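Plament Arm Project: Progress Report, September
Robotics Elective, Team Guso

3. Gripper and wrist camera

Our goal for this part of the project was to get the arm to find and pick up a small part without a person steering it. We used the wrist camera for all of the training pictures. By the end of the month we had saved 1,888 pictures and thrown out 971 of them for blur or bad lighting.

The two fingers open and close together. We set the open position first, then wrote it into the Coditz script as the start pose for every run.
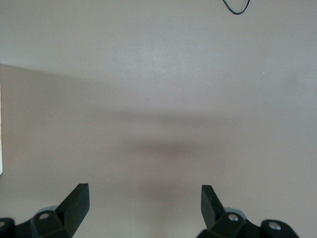 Figure 4. Wrist camera view with the gripper open and nothing between the fingers.

The shadow on the table between the fingers caused trouble. In 21 test runs, our program marked a shadow as a part 4 times. We tried raising the detection threshold, but then it missed the darker parts. Adding pictures of the bare table to the training set worked better, so we kept that change.

Cables are the other open problem. A loop of black cable can show up at the top of the view, and the program has no label for it yet. We plan to crop the top of each picture before the Majumder round and run the same tests again.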